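Kapitel 4
Wer darf ein Gesetz ändern? Bundesstaat und Zentralregierung im Streit um Zuständigkeiten

Lernziele
Nach diesem Kapitel können Sie erklären, warum in einem Bundesstaat dieselbe Handlung auf einer Ebene erlaubt und auf einer anderen verboten sein kann. Sie kennen den Weg, den ein Gesetzentwurf durch die Ausschüsse nimmt, und Sie können zwischen Aufhebung, Änderung und Nichtanwendung eines Gesetzes unterscheiden.

4.1 Zum Einstieg

Am 22. August legte die Abgeordnete Felicidad Layug im Parlament der Provinz Ando einen Entwurf vor, der auf den ersten Blick sehr bescheiden aussah. Er hatte nur 12 Paragraphen. Kleine Brennereien mit einer Jahresmenge bis 2000 Liter sollten ihren Branntwein direkt auf dem Hof verkaufen dürfen, ohne den Umweg über den staatlichen Großhandel. Die Gebühr für die Erlaubnis war mit 825 Kronen im Jahr festgelegt.

Der Streit, der darauf folgte, handelte fast gar nicht vom Branntwein. Er handelte von der Frage, ob die Provinz über diese Sache überhaupt entscheiden durfte. Das Großhandelsmonopol stand nämlich in einem Gesetz der Zentralregierung, und dieses Gesetz war mehr als 50 Jahre alt. Layug vertrat die Meinung, dass der Verkauf auf dem Hof zum örtlichen Gewerbe gehört und darum Sache der Provinz ist. Die Gegenseite, angeführt von der Abgeordneten Lorna Abella, sah darin einen Eingriff in fremdes Recht. Abella war übrigens nicht gegen die Brennereien. In ihrem Wahlkreis Gritell lagen mehrere davon, und sie hatte selbst für niedrigere Abgaben gestimmt.

Wir werden diesen Fall durch das ganze Kapitel begleiten, denn an ihm lassen sich die wichtigsten Begriffe gut zeigen.

4.2 Drei Begriffe, die man leicht verwechselt

Von einer Aufhebung spricht man, wenn ein Gesetz seine Geltung vollständig verliert. Dies kann in der Regel nur das Organ beschließen, welches das Gesetz erlassen hat.

Bei einer Änderung bleibt das Gesetz bestehen, aber einzelne Vorschriften bekommen einen neuen Wortlaut. Auch das Einfügen einer Ausnahme zählt dazu.

Die Nichtanwendung ist der schwierigste Fall. Das Gesetz gilt weiter, doch die Behörden verfolgen einen Verstoß nicht mehr. Für die Bürger entsteht dadurch eine unsichere Lage: Eine neue Regierung kann die Verfolgung jederzeit wieder aufnehmen, und wer sich auf die alte Praxis verlassen hat, ist nur wenig geschützt.

Layugs Entwurf verlangte dem Wortlaut nach keines von diesen drei Dingen. Er schuf eine eigene Erlaubnis der Provinz und schwieg über das Monopol. Im Ausschuss wurde gerade dieses Schweigen zum Hauptpunkt der Beratung.
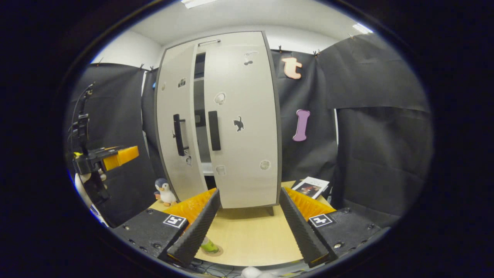 4.3 Der Weg durch den Ausschuss

Der Rechtsausschuss bekam den Entwurf im September. Er hatte drei Möglichkeiten: Er konnte die Annahme empfehlen, die Ablehnung empfehlen oder eine veränderte Fassung vorlegen. Gewählt wurde der dritte Weg. Die neue Fassung enthielt eine Klausel, nach der die Erlaubnis erst wirksam wird, wenn die Zentralregierung ihr Gesetz entsprechend geändert hat. Eine solche Vorschrift nennt man aufschiebende Bedingung.

Für Layug war das Ergebnis enttäuschend, trotzdem stimmte sie zu. Abella stimmte ebenfalls zu. Welche Gründe die beiden Abgeordneten jeweils hatten, untersuchen wir im Abschnitt 4.4 anhand ihrer Reden. Achten Sie beim Lesen besonders darauf, an welchen Stellen sie vom Recht sprechen und an welchen von der Zweckmäßigkeit.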